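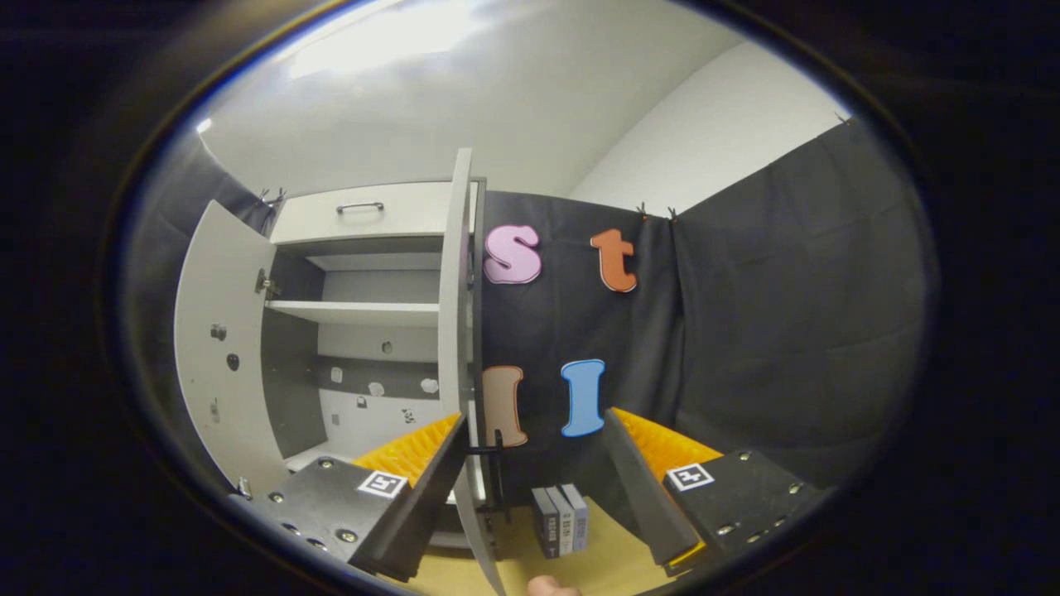 My grandmother left me the flat in Villau and everything in it, on the one condition that I was to live there through October before I decided whether to sell. She had underlined the word October twice in the will, which the solicitor thought peculiar and which I, having known her for the whole of my life, did not think peculiar in the least.

The first week it rained. I sat at her table with her good teapot and listened to the trams going down towards Grurero, and I made a list of what I would do with the money. It was a sensible list. There was a boiler on it, and a trip to see the sea, and a new winter coat, and I read it over to myself every evening in the way other people say their prayers.

In the second week the neighbours began to arrive, and I do mean arrive, with their slippers on and a plate in each hand. The lady from the floor above had turned 90 that spring and took the stairs sideways, one at a time, holding a walnut cake out in front of her like a lantern. She had come for the soup, she said. What soup? Well, the October soup, dear, the one your grandmother makes when the quinces are in, and she looked past my shoulder so hopefully that I hadn't the heart to say there wasn't any, and had her in, and gave her toast.

I found the recipe that night, folded inside the telephone directory under S. It was for 80 bowls. There was a note in pencil about borrowing the big pot from the baker at Zapata Street, and another note, a good deal crosser, about not letting him season it.

So I went to see the baker. He wiped his hands and fetched the pot without a word, as if I were a day or two behind with it, and then he carried it home for me, talking the whole way about salt.

I won't pretend the soup was hers. It was too thick, and I had been shy with the pepper, and the quinces went to string. But they came down and they came up and they came across the courtyard under umbrellas, and when the chairs ran out they sat along the stairs with their bowls on their knees, right down to the street door. Somebody's little boy fell asleep against the banister. The lady from upstairs had two helpings and told me, very kindly, that it would be better next year.

"Next year I might not be here," I said.

"No," she said, patting my hand, "that's what she said as well, her first time," and she asked whether there was any more bread.

I went in to cut her some.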